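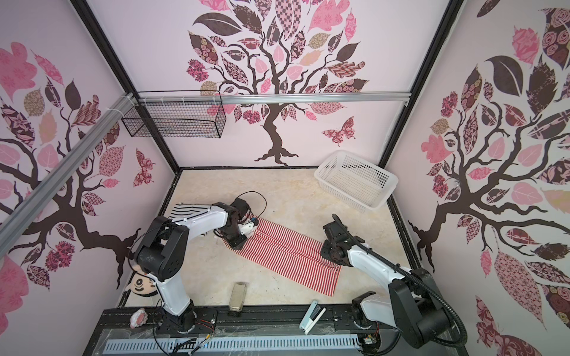

Efua Appiah
Contributing writer, streets and transit

7 Feb 2018

Filed under: Curb & Sidewalk > Product Reviews

Quick one, on deadline. The Truritz boarding platform. Bolt-down, modular, recycled rubber on top of a molded base, goes in the parking lane so the bus stops in its own lane and doesn't pull over. Birnden put one in on Ackah Street last April and I've been using that stop most mornings. So, a review from the rider's end, plus what the city's project lead told me, plus a look at the manual, which I read so you don't have to.

Short version: good product, ramp is bad, buy it anyway if your alternative is waiting six years for concrete.

Price first. $2,352 per section, delivered. Ackah Street took 17 sections. Do the multiplication and that's a lot of money for rubber, but a poured bulb-out on the same corner means moving a storm drain, and moving a storm drain means a budget line and a hearing and a new council. Platform sits on top of the street, water runs underneath through a channel along the old curb. No digging. The drain stays where it is.

Install. Crew had it down over a weekend, lane closed, buses detoured. Sections link with a steel key, then anchors through the corners into the asphalt. Akua Wumbei ran the job for the city and says the keys were the slow part. If the pavement crown is uneven the sections don't want to line up, and you shim, and you shim again. Truritz sends shims. Not enough shims. She ended up buying more from Sinovport, who make a similar platform and sell parts seperately. They fit. Neither company will tell you they fit.

Riding with it. Big improvement. The bus just stops. No nosing in behind somebody's double-parked van, no begging to get back out into traffic. Floor of the bus and top of the platform are close to level, so people with strollers roll on. Driver hardly ever drops the ramp now. I used to plan on missing my transfer downtown and I mostly make it.

The surface. Grippy in rain. In snow it's fine if somebody shovels it, and here's a thing to sort out before you buy: who shovels it. Streets says it's a transit asset. Transit says it's in the street. For two storms it was just a white hump with a bus stop sign sticking out. Settled now, transit does it, with a plastic blade because a steel one chews up the edge. The manual does mention the plastic blade. Page 88. Of 101. Put it on page one.

The ramp, then. The back end of the platform slopes down to meet the bike lane, which rides up over the platform and back down. Slope up is fine. Slope down is too short, and there's a lip where the last section meets the asphalt. On a bike with narrow tires you feel it in your teeth. A longer end piece exists, it's in the catalog, costs extra and adds 16 inches. Order it. Birnden didn't, it would have eaten into the loading zone for the hardware store and that was a fight they'd already had once.

Bikes and bus riders sharing the top. Everybody asks. The bike lane is marked in a different color with a row of yield triangles, and mostly cyclists slow down when there's a bus and mostly riders look. Mostly. The tactile strip along the bus edge is good, raised domes, bright, hasn't faded. The strip between waiting area and bike lane is too subtle. I'd want something you could find with a cane without hunting. Wumbei agrees, and says a retrofit strip is on order.

Noise. Didn't expect to write this section. When a car clips the front corner it goes thunk, and the apartment over the bakery hears it. There are reflective posts on the corner now. The posts get clipped instead. Posts are cheap.

Furniture. It doesn't come with any. There are mounting points for a shelter and a leaning rail, and Truritz will sell you both, and both look like airport. Birnden used the leaning rail and left the old shelter back on the sidewalk, so in rain everyone waits under the shelter and then sprints across the bike lane when the bus comes. Which kind of undoes the point. If you can afford one add-on, after the long end piece, make it the shelter.

Wear. Two anchors worked loose over the summer, tightened, fine since. One top panel has a gouge from I don't know what. Panels swap out individually, four bolts, and the city keeps a couple of spares in the yard. I like that a lot. Try swapping out a panel of concrete.

Also can be picked up and moved, that's the sales pitch anyway. Birnden hasn't tried. The anchors leave holes you'd need to fill, and after a winter of grit in those keys I'd like to see somebody get them apart.

Compared with the Sinovport: haven't ridden theirs enough to say. It's lighter, the sections are smaller, and the end ramp is longer as standard. On paper I'd lean that way for a street with a busy bike lane. Wumbei picked Truritz on delivery time and would pick it again.

Good: fast to put in, level boarding, drainage left alone, replaceable panels.
Bad: short ramp, thin dividing strip, stingy with shims, manual badly organized.

Would I want one at my other stop, the one by the library, with the puddle? Yes. Tomorow please.

We use cookies to remember your settings and see which stories get read. By continuing to use this site you accept our cookie policy. OK / Manage settings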